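Journals > Household Studies > Hinds Review > Section 4
Search this journal Enter keyword or author

4. Why people keep instruction manuals

Of the 267 households in Altstead that returned our survey, nearly all owned a drawer of manuals, and most had not opened it since November. Several of the manuals belonged to appliances that had left the house years earlier. The drawer, on the other hand, was always described as organized. 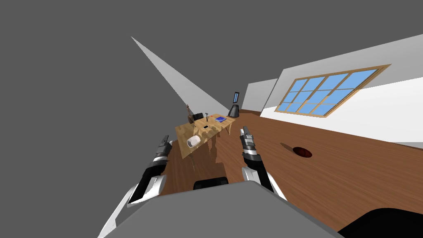

Senga MacKinnon, commenting on an early draft, objected that an unopened manual is still doing its job, much as a smoke alarm is. We accept the comparison, though few people keep a smoke alarm for a house they have sold.

Respondents in Sulness were tidier, or claimed to be. There, 41 households reported throwing out a manual on purpose, and a good number of them went on to describe the regret at some length. The missing page was usually the one about descaling.
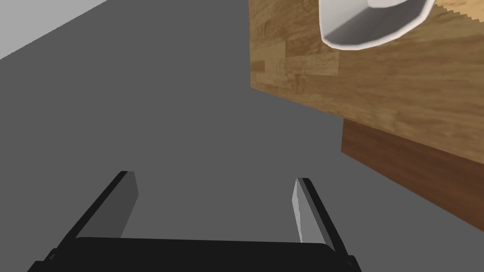
Yhon Quispe wondered in reply whether the regret came first and the descaling problem was found to fit it. Our questionnaire cannot settle this. It asked for feelings in one box and appliances in another, a layout we defended warmly at the time.

Guilt was also unrelated to the price of the appliance. Toasters did surprisingly well.

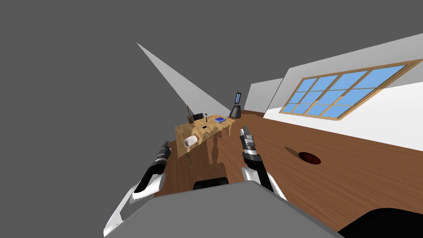

Figure 4. Two arms with open grippers and a wooden table, simulated view.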